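## Soretent niche desk, model 1407

A desk for the small bedroom, with a wood-grain laminate top that fits inside a boxed niche. Famham supplies it ready to fix, and it is useful for writing, ironing clothes or folding them. 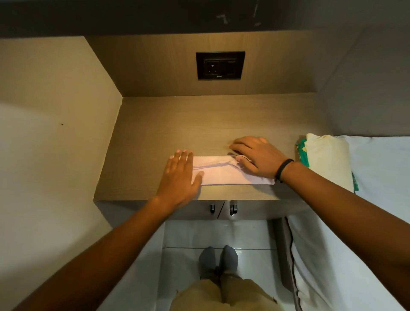 **Chenxi Lu**, product adviser, Famham

I recommend to have the power socket in the back panel, with the switches next to it. Please tell us your plug type when you order. The laminate is easy to clean with a soft cloth and a little soap, but kindly do not use bleach. A shirt or a small towel can be folded on it without bending down to the bed. 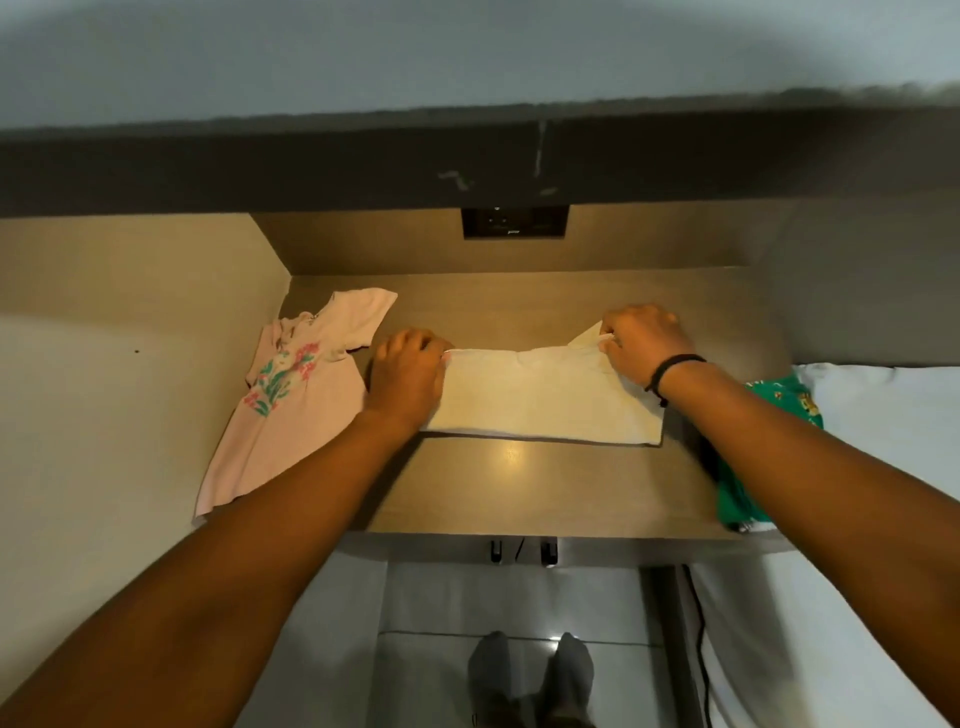

For rooms where the bed stands close to the desk, please measure the gap first and send it to our Distcombe shop. Fixing takes 2 persons.

Order code: 1515 
Brackets in the box: 4 
Fixing questions: Baoshan Li, Distcombe shop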